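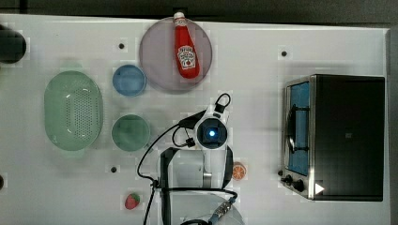

The second period of the Prernis council reporting project is now finished, and most of the planned work was done. Our small newsroom covers the public meetings of three districts, and the main task in this period was to make our reports of disputes more exact. When a ketchup bottle lies across a plate, every reporter will write the same sentence. When a council member throws his papers at the deputy mayor, as happened in Skelberg in November, four reporters in the same room will write four different sentences, and our readers will argue with all of them.

What was done

We published 52 reports from council and district meetings. In the previous period it was 38. The growth comes mostly from Skelberg, where Nelu Matei now attends also the evening sessions, which often begin at 7 p.m. and finish late. Reports from Zurmont are fewer than we promised. The council there changed its meeting day to Wednesday without much notice, and we missed two sessions before we learned about it.

The incident in Skelberg brought the most attention. A short video from a visitor was shared widely, with a text saying that the deputy mayor was injured. Liis Žukauskas called the deputy mayor's office the same evening and spoke with two people who sat in the first row. He was not injured. The dispute was about the rent of the market hall, and our article explained the rent decision before it described the papers. It was shared less than the video, but several residents wrote to us asking for the full decision, and we put it on the site.

Corrections

We made seven corrections. Five were small (names, titles, one wrong street). Two were serious. In one article we wrote that a vote was unanimous when one member had abstained, and in another we gave the budget of the bus line for the wrong year. Both corrections stand at the top of the articles. Kaja Kairys has prepared a checklist for votes and amounts, and every editor must complete it before publishing.

Readers

The weekly letter has 270 subscribers. This is below our goal. We think that the letter was too long, and Helju Pärn has made it shorter — now only the decisions, with links to the articles. It is too early to say if this helps.

Money

Spending was within the approved budget. Travel cost more than we planned, and translation cost less, as Liis did part of it herself. We ask for your permission to move the unused translation money to travel for the next period. The table of expenses was sent separately.

Next period

We will continue in all three districts and send one reporter to Zurmont every month. We also want to hold an open evening in the Vasiliauskas library, where residents can ask how we choose our topics. The library has agreed, but the date is still open — the reading room is under repair. Please send questions about this report to me directly.

Rūta Rätsep
Project coordinator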